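Bookshelf > Everyday Mechanics > Part 1: Things at Rest > Chapter 2

Chapter 2
Stacks, Bridges, and the Edge of Falling

April, by Lăcrămioara Chiriac

I failed my first physics quiz over a block. The question showed one brick sitting on another with a good bit hanging over, and asked whether it would fall. I wrote a whole paragraph about glue. My teacher, Mr. Sombatkul, put a red line through it and wrote "where is the middle?" in the margin, and I've been asking myself the same thing ever since, usually while loading a dishwasher.

So we're going to spend this chapter on blocks. Three cubes will get us a long way (you can borrow them from any toddler, or saw them off a length of square lumber), and you should have them next to you while you read. I mean it! You'll get much more from ten minutes of pushing cubes around than from staring at my arrows and triangles. Mark a square on the table too, a bit bigger than one cube, so you have somewhere definite to build.

Your first job is a plain tower of three, one on one on one. Don't fuss over lining up the sides. A bottom cube that pokes out a little to the left won't spoil anything, and a slightly crooked tower is more useful to us than a perfect one.

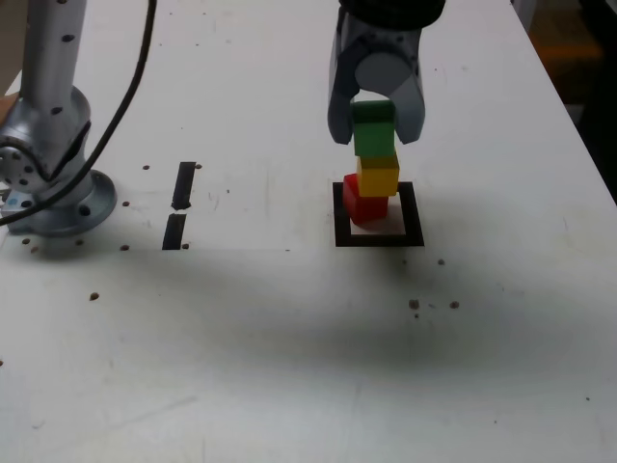 How far can a block stick out over the one below it?
If the two are the same size, up to half its length. Past the halfway mark its center of gravity is out over thin air, and it tips.

The rule sounds almost too easy for two blocks, and it is easy. Things get livelier with three. Now you have to think about the top block alone, and then about the top two together as if they were a single lump, because the bottom block neither knows nor cares that there's a seam in what it's holding up. Work down from the top. In Section 2 we'll do exactly this with numbers and find that three equal blocks can reach out a total of three quarters of a block length past the edge of the bottom one. I remember not believing it. I used dominoes, and then I believed it.

Before we go any higher, though, let's take the tower down and look at what happens at floor level. Put two of your cubes in the square so they touch, turned a bit if you like, and leave the third out on the table by itself.

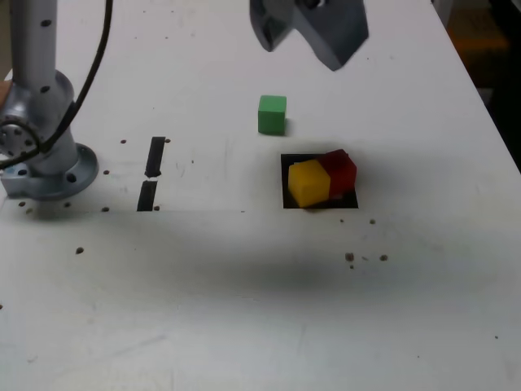 Reading time for this chapter: 6 minutes, plus however long you play

One cube has a base of one square, plain enough. Two cubes next to each other have a bigger base between them, and anything you rest across both gets the benefit of it. The word we'll use is footprint: the shape you'd get by stretching a rubber band around every spot where a thing is held up. A stool with three legs has a triangular footprint, even though the legs touch the floor at only three little places. So does a camera tripod, and so does my grandmother's plant stand, which has survived two cats.

Here's where students get tangled up. They think the footprint belongs to the object, when it depends on how the object is being supported right now. Spread the supports and it grows; bring them together and it shrinks. Try it with your hands under a tray of glasses. (Plastic glasses, please.)

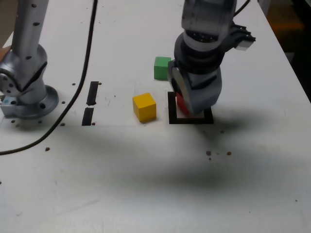
Distance is the next thing I want you to play with, and I'd like you to do it badly first. Set two cubes well apart and try to lay the third across them. It drops straight through, of course, since a cube is only as wide as itself. Even a modest gap matters. If your yellow cube is near the front and the green one is farther back, as they are on the white table, a third cube has no hope of resting on both, and you'd need a ruler or a strip of cardboard to get across. Bridge builders call that distance the span, and we'll call it that too. Slide the supports closer, a finger's width at a time, and stop when the third cube will stay put. How much of it is resting on each side? Write it down, because you'll want it for Problem 6.

With the two lower cubes touching, the span disappears altogether and the whole business gets friendlier. You can set the third over the join and let each of the lower ones take a share. Green sits across yellow and red nicely, even with the yellow one turned slightly. 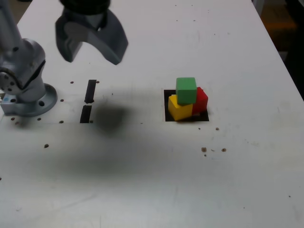

KEY IDEAS

Weight acts as though it were all gathered at one point, the center of gravity. For an even cube, the point is right in the middle.

An object at rest on a level surface stays up as long as its center of gravity is above its footprint.

When two supports share a load, the one nearer the center of gravity carries more. If they're equally near, they split it evenly, so a 200-gram cube centered over its two supports puts the weight of 100 grams on each.

I'd like you to keep your cubes out for the next section, where we give each of them a mass and start drawing the forces. We'll need a pencil there, and an eraser in my case.

Also in Part 1
Chapter 1: Pushing Back (Thaís Arruda)
Chapter 3: Ladders, Shelves, and Other Leaners (Wagner Meireles)
Chapter 4: Why Wet Socks Grip (Aparecida Araújo)
Answers to selected problems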